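Speaker notes, main street retail talk, 2021-04-27
(Slides are mostly blank, just keep talking)

Hi everyone, thanks for having me. I'm Zineb El Sherbiny and I run Brididach, the gift and oddments shop two doors up from the old post office. If you bought a candle shaped like a pear off the internet a few years back, there's a decent chance I packed it on my ironing board!

Start with the online years. 581 orders in the first year, all out of the spare room. Then the move into a real shop, which I did in February, in the sleet, with Brahim Bennani's borrowed van and a door that wouldn't shut. (Pause here, the people who were there will laugh.)

Main thing I want to get across: the website and the shop sell different stuff. Online, people search for what they already want. In the shop they pick things up. Soap sells in person because you can smell it. Cards barely move online and fly out the door at the counter. I had 300 tea towels sitting in the online store that I couldn't shift, then I hung a few in the window and had to reorder from Leridell.
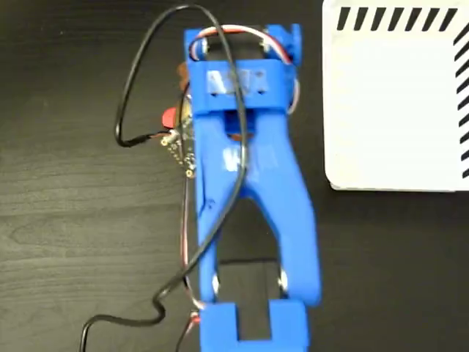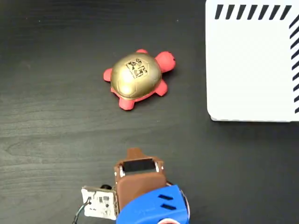
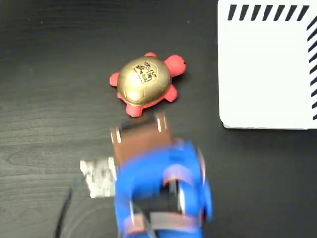 Okay, display. This is my favourite bit so slow down. When I opened I crammed everything onto white shelves and it looked like a pharmacy. Urszula Laskowska from the yarn shop came by and told me to go dark, so I stained the front table nearly black and put far less on it. Look at the toy turtle, the gold shell on that dark tabletop. Your eye goes right to it, and a shiny little thing like that would vanish on a cluttered white shelf. Same goes for brass, glass, anything with a bit of gleam. Put it on something dark and leave room around it.

Prices next. Put them where people can see them! I lost sales for months over tiny stickers on the bottom of mugs. Folks are shy about asking.

Neighbours. Habibur Howlader at Andano sends people my way for wrapping paper and I send them back for cake. We never wrote anything down. If you're new on the street, go in and buy something from everyone in your first month, it's cheaper than an ad in the flyer.

Skip the bit on shipping rates if we're running late. Loubna has the handout with my supplier list, minimum orders are in the right-hand column.

Questions, then coffee at the back. Mention the parking meters, they only take cards now.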